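Votumdale Tabletop Forum > Chess and Other Board Games > Sets and Boards

Latch on the near edge of a board: does it bother anyone else?

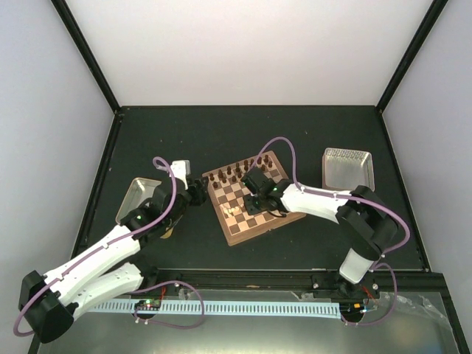 Re: Latch on the near edge

pawnbroker_15
Original post, May 23, 2019

Wooden board, brown border, brown and cream squares. Fine. My complaint is the little dark thing in the middle of the near border, which I take to be a latch. Mine at home has one in the same spot and my sleeve finds it every single game. Do you turn the board so the latch faces your opponent, or is that bad manners?

castles_early
Turn it toward your opponent and say nothing. I have done this for years at the Paterson club and my results have improved slightly.

gravelbishop
Looks like a latch. Probably holds the box shut. You are wearing the wrong sweater.

My problem is the light pieces. Cream on cream squares! Look at that cluster in the lower left and tell me quickly what's in it. I once lost a knight for 2 moves on a set like that. It wasn't captured, I just couldn't find it.

pawnbroker_15
Some of those look tipped over, which doesn't help.

gravelbishop
Mine was standing up.

endgame_enid
I disagree about the cream. Pieces that match the squares look nice and calm, and you get used to them in a week. Stark white plastic on a wooden board looks like teeth.

gravelbishop
I like teeth. I can see teeth.

rookery
Can we talk about the board being crooked? The far edge climbs to the right. I could not play a move until I had straightened it. My wife says this is why people stop inviting us places.

castles_early
A slight angle is relaxing. You people would iron a tablecloth during a picnic.

rookery
Yes, if it needed it.

endgame_enid
Back to the latch. I had the Brisovance folding set and took the latch off with a small screwdriver. Now I keep the box closed with a wide rubber band. Works fine, looks terrible.

pawnbroker_15
Did it leave holes?

endgame_enid
2 of them. Wood filler, then a brown marker. You'd have to be looking.

gravelbishop
I'd be looking.

dandville_dave
Don't take the hardware off, you'll never sell it. A guy here in Dandville wanted $200 for an old folding set and got a lot less with the latch missing. Push your sleeves up.

pawnbroker_15
I'm not selling it. It has a coffee ring on the inside and no future. But all right, sleeves up, and I'll try the rubber band if that fails.

castles_early
Or just turn it around.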